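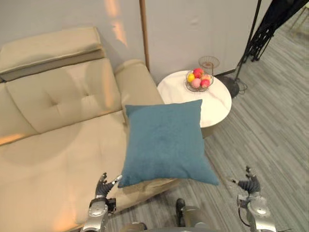 February 28, 2018

Colour rub, cushion cover fabrics, continued from November.

Mains off again this morning for the switchboard work. Rub machine and light box run off the Honda generator out the back. Speed on the rub machine looked steady, but I have marked the morning strips G in case the readings need to be thrown out later.

Samples: Fliltel pile, teal and light grey, both dyed with the Ondico set. Plain beige backing cloth as the control. All strips cut along the pile except the last batch, which was cut across it because the offcut was too narrow the other way.

Dry rub, 100 strokes, white cotton square on the peg. Grey left no mark I could grade against the scale. Teal left a faint even stain, same as in November. Beige control clean.

Wet rub is where the trouble is. Teal marks the cotton well before the end of the run, and the stain is darker at the two turning points than in the middle of the track. Stopped, changed the cotton, ran the same strip a second time. Lighter, but still there. So there is loose dye sitting in the pile and the rinse at the mill is not getting it out.

Washed a fresh set of teal strips in Rellow at the dose on the packet and repeated the wet rub. Results in the order they were run:

Unwashed: poor
1 wash: poor, slightly better at the ends
2 washes: fair
3 washes: good, no change after this

Wash water from the first load was clearly blue. Kept a jar of it on the shelf by the sink. Please do not tip it out.

Strip 238 is void. Cotton slipped on the peg and I only noticed when lifting the arm. The reading is crossed out in the sheet but left legible.

Pile direction: strips cut across the pile gave more stain than the others when wet. There are not enough of them to say much. It could be the extra drag on the fibre, or the offcut may have come from the end of the roll. The roll tag is missing.

What matters in use is teal against a pale sofa, with someone leaning on it in damp clothes. The rub machine only tells us about cotton. Put down a request for a test with beige cloth on the peg in place of the white square.
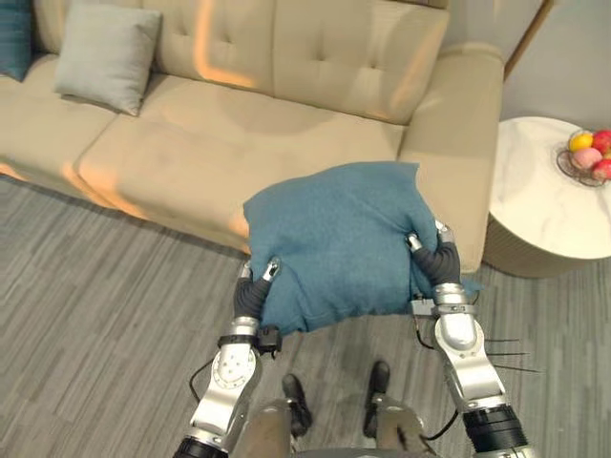 Margin note added after lunch: beige cloth on the peg will hide a light stain, so grade it under the light box beside an unused piece, and keep the white square running on a second strip or the results can't be set against November.

Agreed. Will run them in pairs, same roll, same direction.

Room humidity was 80 per cent by mid-afternoon with the door open for the generator lead. Dry strips cut after that have gone back in the cabinet overnight and are not to be used until they have settled.

To do: replace the worn peg clip. Ask Fliltel for the roll tag and the rinse record. Second light box lamp still flickers on start.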